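Mondstead changes water hardness setpoint

Mondstead's water utility will lower the hardness of the supply leaving its Estus treatment works in December, following a review of scale complaints from the eastern supply zone. The change applies to 1,316 service connections.

Water from the Onu wellfield currently leaves the works at about 300 milligrams per liter, expressed as calcium carbonate. Part of the flow will be passed through a new softening unit and blended back to a target of 80.

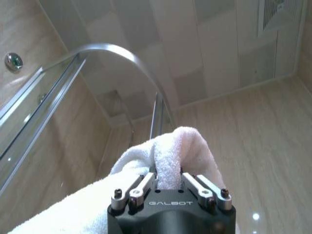

The unit was supplied by Jositz and has run on bypass for 6 months. Operating staff used that period to set the blend ratio and to check that pH stayed stable at the far end of the network — a condition of the discharge and supply permits.

Imtiaz Biswas, process engineer at the works, said the transition would be made in steps to avoid disturbing deposits in older mains. "Customers may see slight cloudiness after each step. Running the cold tap until it clears is enough," he said.
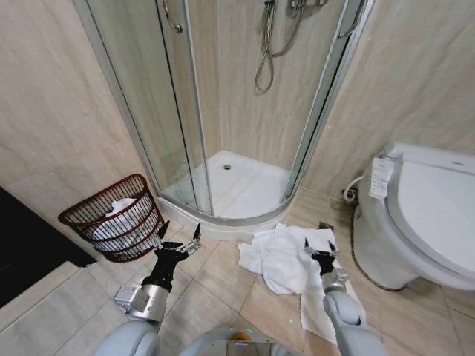 Hard water leaves calcium carbonate wherever it dries or is heated. Most of the complaints in the review concerned water heaters and bathroom fittings. Clear glass shower doors, chrome frames and the small round drain in a corner tray are typical places for residue to collect, and existing scale on such surfaces will still have to be removed with a mild acid cleaner. Cleaners of this kind should be kept off marble and other natural stone.

Households with their own softeners should reset them to the new value once the final step is complete.

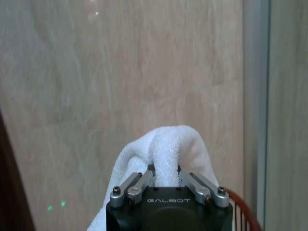 Beige wall surface with faint streaked patterning.

Hardness readings will be posted at the works entrance after each step.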